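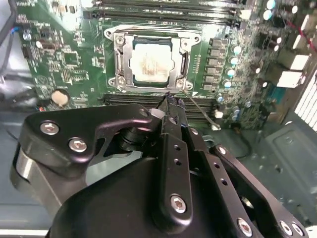
Ticket 601: gripper stops short when wiping CPU

Raised by: Sanaa Nasr
Assigned to: Tarek Younis
Cell: Perkside, board strip-down
Status: open

Arm faults on force limit during the paste wipe, same place each time, just off the lower edge of the socket bracket. Error 400, then a hold. Old paste still on the heat spreader.

14:10 Tarek: Re-taught the approach 40 mm higher. Still faults.

15:25 Tarek: Force log shows side load on the fingers — probably the bracket. Keep the cell locked out until Lahcen has checked the wrist offset.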